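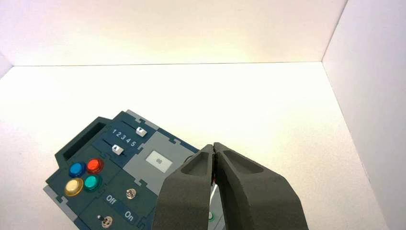 The teal panel in the white box, both sliders off their end stops.

April, a little after four

I have been meaning to write up the slider panel properly for ages, and as the kettle is on and the Zarnbridge bench is free for once, I shall do it now before I forget which bits I have changed and which I have only thought about changing.

Starting with the sliders, as they take up most of my time. The upper knob is up towards the 5 and the lower one is nearer the 3, and I have left them there on purpose so that whoever comes next can see whether they creep overnight. Last month the lower one had a habit of wandering if the bench was knocked, and I put a thin strip of felt under it (the grey felt from the Nustska offcuts bag, second drawer down, please put it back when you have finished). It feels much nicer under the thumb now - a soft, even drag all the way along, a bit like a good kitchen drawer. The upper one has had no felt yet and still feels scratchy to me at the far end. I would like to do them both the same, but I want a week or so of comparing first.

The little dark triangle on the lower knob is staying. I did wonder about putting one on the upper knob to match, and then I tried reading the two of them from across the bench and found I liked having them different. With a single row of numbers serving two tracks it is very easy to look at the wrong knob, and the triangle gives the eye something to hold on to. If anyone feels strongly the other way, write it in the margin and we can talk it over.

The numbers themselves are in white on the teal and I am very pleased with them. The first lot, on the old Drendulen plate, were in a pale grey and vanished under the bench lamp. These can be read from my stool without leaning.

Now the plates. The jigsaw edges were a tight fit this time, tighter than I expected, and I had to take a little off two of the tabs with the fine file before the light grey piece would seat next to the teal. Go gently if you need to part them. Start at a corner and work along with your thumbs, a tab at a time, and do not be tempted to lever at the rim of the slot, however handy it looks. I did that on the previous one and spent a whole afternoon gluing!

Display: still too faint for my liking. The digits are tiny and there is hardly any contrast between them and the background, so I find myself bending right down to read them, and even then I am half guessing. I have tried it with the lamp turned away and it is a touch better, but only a touch. There is a darker one listed in the Xaba catalogue as part 1194 that ought to drop into the same opening, and I have put in for 2 of them so we have a spare. Part 797 is the older one with the longer tail, which will not fit, so please do not order that by mistake as I did.

Buttons: the group of four has had its first go of pressing, 35 presses each, and all four came back up cleanly. I shall do another round when the new display is in. They have a pleasant click, and I would not change the spacing, as there is room for a large thumb (mine) to find one without catching its neighbour.

The white box wants a wipe before anything else goes in it. Damp cloth only, please, and let the floor dry fully before the panel goes back, as the felt soaks up water like a biscuit in tea.

Still to do: felt on the upper slider, once I have made up my mind. Swap the display when it comes. Find out who has the fine file, which was on its hook this morning and is not there now.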